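Home Products Storage Record Boxes Spare Parts Delivery Contact

Hernbridge Record Box

The Hernbridge Record Box is a lidded storage box for paper records that must be kept for many years and consulted from time to time. It is supplied to parish offices, schools, local history societies and small museums. It is made at our works in Trerkelham and sold flat, either singly or in packs.

Construction

The box and lid are each cut from a single sheet of acid-free board and folded to shape without glue. The corners are held by brass-plated rivets, fitted by the customer with the hand tool supplied in every pack. Customers who prefer a box without metal may order the tuck-corner version, which is slightly less rigid and should not be stacked when full.

The board is grey on the outside and white within. It is the same board throughout its thickness, so that a worn edge or a trimmed corner does not expose a different material to the papers. The lid is deep enough to cover the upper part of each wall and is a close fit when new. It will ease a little after repeated use.

A finger hole may be punched in the short end on request. We do not punch it as a matter of course. In rooms where dust or insects are a difficulty, a linen pull tab is the better choice, and it can be added to either version at the time of ordering.

Sizes and capacity

The box is made in foolscap, quarto and upright sizes. The foolscap box will hold around 300 loose sheets of ordinary office paper with enough room left for a hand to lift them out. Bound volumes should be measured across the spine before an order is placed, as a volume that has been rebound is often larger than the catalogue entry suggests. A box which is only partly filled should be packed out with crumpled acid-free tissue, so that the papers do not slump and curl.

Maps and plans should not be folded to fit. Our plan folders are listed separately under Flat Storage.

Placing the boxes

Boxes may be kept on open shelves or in closed cabinets. Where cabinets are used, a gap should be left behind the boxes, and the doors should be opened regularly during damp weather. Boxes should not stand directly on the floor, against an outside wall or beneath water pipes. Full boxes in the riveted version may be stacked to a height of 3, with the heaviest at the bottom.

Wooden furniture is suitable for most collections, provided that it is well aired. New or newly varnished cupboards should stand open and empty until the smell has gone. Photographs and textiles are more easily harmed than paper, and for these we recommend that the shelf be lined before any boxes are put in place.

Labelling

Each box is supplied with a plain label holder and two cards. Pencil is recommended for the cards. Adhesive labels may be applied directly to the board, although they tend to lift in dry rooms and leave a mark when removed. A box list should be kept in another part of the building, and a copy placed inside the lid.

Changes to the range

With effect from 15th November, the rivets are supplied by Medeiros in place of our former supplier. The new rivet is shorter in the shank and does not press against the contents of a tightly packed box. Tools bought before the change may still be used, but require the replacement head, part number 109, which is sent free of charge to registered customers. The older rivets remain available until stocks are used up.

The buff board withdrawn in July will not return. Customers wishing to match existing buff boxes may write to us with a small cutting, and we will advise on the nearest shade – an exact match cannot be promised.

Ordering and delivery

Orders are accepted from institutions and from private customers. Institutions may pay on invoice; private customers are asked to pay when ordering. Boxes leave Trerkelham flat, wrapped in waterproof paper, and should be left in their wrapping until they are needed. Orders may be collected from our Clitholm counter by arrangement.

Unused boxes may be returned in their original wrapping. Boxes which have been folded or riveted cannot be accepted, and we therefore suggest that a single sample box be made up first and tried on the shelf or in the cabinet for which it is intended.

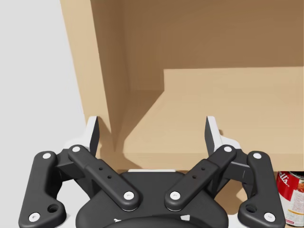
Sample boxes are charged at the single price, and the sum is credited against the first full pack ordered.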